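3.2 Work at the bench before and after the arm

The repair shop at Skoltbridge takes in small household appliances and returns them with new wiring. Before the arm was installed, two people stripped and sorted leftover wire by hand at the end of each shift. The task was unpopular. It came after the skilled work was finished, it was paid at the same rate, and it was the first thing dropped when orders ran late.

The arm, supplied by Rornotex and set up by Trí Lâm, took over the sorting step only. It picks single wires from a mixed pile and puts them in a basket. Stripping, testing and fitting stayed with the staff. We observed 50 work sessions and logged 306 picks in which a person stepped in, either by moving the wire or by stopping the arm. Interviews were held at the shop during the afternoon break.

Most of the interventions we logged concerned tangled wires. A wire lying alone gives the fingers a clear place to close. A wire that passes under two others can bring the whole bundle with it, and a worker then has to free it. Figure 4 shows both conditions at one workstation: a single yellow wire in the larger basket, and a bundle of black, yellow and red wires on the tablecloth to its left.

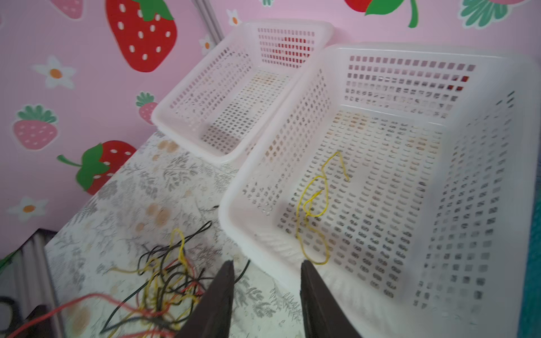

Figure 4. Wire sorting at the bench, seen from the wrist camera. The gripper fingers are at the bottom.

3.3 Changes in the workers' tasks

The staff expected to spend less time on wire, and they did. They also took on a task that had not existed before. Someone now loosens the pile before the arm starts, pulling long ends clear so that they do not cross. Workers called this "combing." It does not appear in the job descriptions, and the shop's schedule allowed no time for it during our visits.

Opinions on combing were divided. One worker liked it because it could be done while seated and talking. Another said she had been promised the end of wire work and was still doing wire work, only earlier in the day. Both said the last part of the shift was easier than before.

Responsibility for mistakes also shifted. When wires were sorted by hand, a wire in the wrong basket could be traced to a person, and it was usually settled with a word across the bench. With the arm, workers were unsure whether to report a wrong pick or simply fix it. Most fixed it. The arm's own log therefore shows fewer errors than we counted, and managers who relied on the log thought the pile needed less preparation than it did. We return to this gap in Section 5.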